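# Still Waiting on the Dishes

Ask people what they want a robot to do and most of them give the same answer. They want it to do the dishes and put away the laundry. They have been giving that answer for decades, and the best most of us can buy is a disk that vacuums the floor and gets stuck under the couch.

I spent part of January visiting places where people are trying to fix that. I wanted a date. I came away with a list of chores, sorted by how hard they are, and the order was different from the one I would have written.

Start with the shop floor, where things are further along. Stirnico makes hinges and drawer slides in a long, low building with a loading dock at one end. It has 12 robot arms, and they are good at what they do. They pick a part out of a tray, turn it over and set it in a fixture. The parts are always the same and the tray is always in the same place. One arm had run for 17 days without a person touching it.

Then I watched the packing line, which is still done by hand. A worker folded a carton, dropped in a bag of screws, pushed down a flap that didn't want to go, and slid the carton along with her hip while reaching for the next one. The company tried to automate that job and gave up after six months. The bags were the trouble. A bag of screws has no shape until it lands.

A house is mostly bags of screws. Towels, socks, grocery sacks, a charging cord with a knot in it. Nothing is where it was yesterday, and no one has bolted the furniture down to help the machine.

Prellovbridge, a small company on the second floor over a print shop, is working on kitchens. Its project is called Moseteo, and the goal is modest: clear a counter, wipe it, put things back. Much of the early work happens in simulation, where a gripper can try the same reach over and over and break nothing.

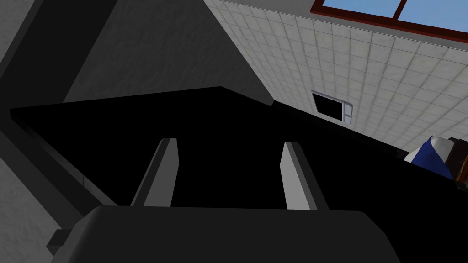 The appeal of practicing this way is easy to see. A simulated kitchen can be reset in a moment. The walls can change color, the light can move, and the counter can be raised or lowered between one try and the next. The team keeps 331 of these kitchens and adds to them whenever the real robot runs into something new.

The trouble starts when the skill has to leave the computer. Cloth is hard to simulate well. So is a sponge, and so is the thin film of grease that makes a plate slide. On the day I visited, the real robot picked up a mug by the handle and set it on a shelf so gently that I couldn't hear it land. Then it tried to pick up a dishrag and closed its fingers on nothing. It tried again and got a corner. The rag ended up on the floor, and an engineer put it back on the counter and started the next run.

I asked how long a person would need for the same counter. No one at the table wanted to guess, so I offered to do it myself. I was finished in under a minute. The robot takes up to six, when it finishes.

Speed may matter less than it sounds. Plenty of people would be glad to have a slow machine working while they sleep – the dishwasher already takes its time and no one complains. What they won't accept is a machine they have to watch. A helper that drops one glass a week is a helper you stand next to, and at that point you might as well wash the glass.

That is why Tosh, the third outfit I visited, has stayed away from kitchens. It builds a cart with an arm on it for commercial laundries. The cart moves full bins and empties them onto a belt. It doesn't fold. Folding was in the first plan and came out of it after a year of trying. The people who run the laundry where I saw it told me they don't mind. Moving wet bins is the job that hurts backs, and folding is the job their workers will do sitting down.

The chores machines can handle now are the heavy ones and the ones that never change. Loading a dishwasher is somewhere in the middle. It can be done in a lab, with dishes the robot has met before. Making a bed is near the bottom of the list, and so is anything involving a fitted sheet.

I still wanted my date, so I asked for one again before I left Prellovbridge. The answer I got was that they would like a robot to clear one real family's counter every night for a month, with no one from the company in the house. They haven't picked the family yet.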